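Vellau Surgery Patient Group
Minutes of the October meeting, held in the upstairs room, 6.30 pm
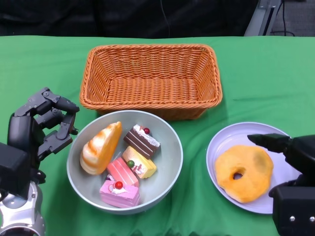 Saoirse Heffernan asked whether the whooping cough jab for pregnant women could be given at the surgery again, as the bus to the Ondus clinic no longer runs after lunch and two women on her road had missed theirs.

Dr Beltrán replied that the midwives hold the vaccine at Ondus and the surgery has none in stock at present. He will ask for a small supply to be kept here. Until then reception can book an Ondus slot before noon for anyone who needs the bus. Agreed that this should be put on the notice board and on the phone message.

1. Apologies
Received from the practice nurse and one member.

2. Last minutes
Accepted with one change. Under item 4, "blood test" should read "blood pressure test".

3. Flu clinics
The surgery has 3,750 patients on its list. Letters have gone to everyone over 65 and texts to the rest of those who qualify. The first clinic gave 200 jabs in one morning. The queue reached the car park by ten and several older patients had to stand. For the next clinic chairs will be put along the corridor and people will be asked to come within their own half hour. Housebound patients will be seen by the district nurses, who have the list.

A member asked if the flu and shingles jabs can be had at the same visit. Dr Beltrán said yes for most people, but patients should mention it when booking so that enough time is set aside.

4. Telephones
Complaints continue about the 8 am line. The call-back option now works, but callers hear of it only after the long message about opening hours. The practice manager will have the message shortened and the call-back option moved to the start. Test results will still be given after 2 pm only.

5. Repeat prescriptions
Ornanero pharmacy has asked for 7 working days on blister packs, up from five. The group felt this was too long for patients just out of hospital. The manager will ask for those to be treated as urgent - the pharmacy has done this before when rung directly. Other repeats are unchanged.

6. Any other business
The blood pressure machine in the waiting room is back from repair. Slips should be handed in at the desk with name and date of birth, as several were left without either.
The side door is still sticking. Reported again.

The meeting closed at 7.50 pm. Next meeting in January, same room.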